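Ticket 3000 - Equipment request: replacement finger pads and second gripper pair
Opened by: Soledad Palacios
Assigned to: Julián Rivas
Status: waiting on quote

Opening note, March 18, 2022

Hello Julián, and thank you for picking this one up so quickly. I know you asked me to keep purchase requests short, and I did try! We have the two hand-held grippers from Lorkel, and I'd like to settle what we spend on them before the Odel order closes. My first thought was a box of 14 pads and nothing else, but the more I looked at it the less sure I became.

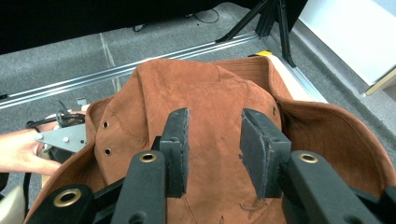
Pads are the cheapest line on the whole sheet, and I'd hate for us to be mean with them. Lorkel want 300 for the box, delivered, and Mathur will match it if we take their cables as well. The ones we have are a little frayed now, and on something soft like the suede hat I'd sooner have a fresh face on both fingers - so please put the full box down, and a spare set of screws if they'll throw them in.

Reply from Julián

Happy to. The box is approved from the February underspend. The second pair of grippers is harder, as it comes to 3000 with the cables and I'd have to move it into the Trekine budget. Could you tell me whether you need a full pair, or whether one spare would see you through? A word on what a normal task asks of them would help me argue for it.

Reply from Soledad

A full pair, please, if you can manage it. Hat-and-stand work keeps one gripper in each hand, so with a single spare we'd be covered for one failure and stuck at the next. I'd also like longer cables on the quote, priced separately, so that you can strike them out if the total frightens anyone.
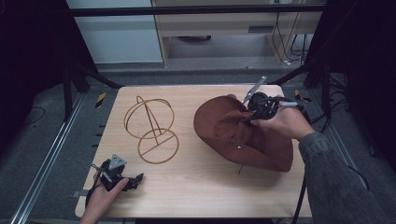
Actions

Julián to ask Lorkel and Mathur for quotes on 2 grippers, cables as a separate line.
Soledad to send the pad part number and the delivery address.
Odel order held open until both quotes are in.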